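**Dratthorpe, 7/21/21** - The sports club in Dratthorpe is preparing its old team clothes for the players in Udholm. Every piece is folded on the gray seat before it goes to the bags.
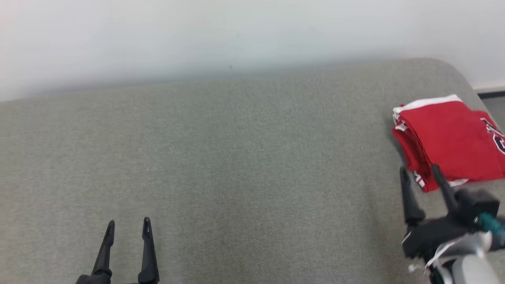

*A folded red garment with white trim, at the club room in Dratthorpe.*

The club wants to send 400 pieces before the new season. Marjan Hashemi, who leads the work, asks people to fold the sleeves first and to keep the number on the outside - it makes the sorting faster.
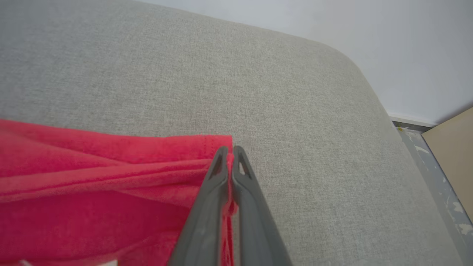 Each bag takes eight pieces, and the bags will travel with the Lungu bus.
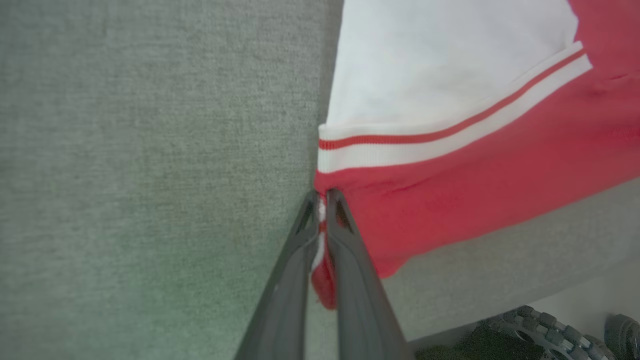

Can people still bring clothes?
The club room accepts clean team clothes until the end of the month.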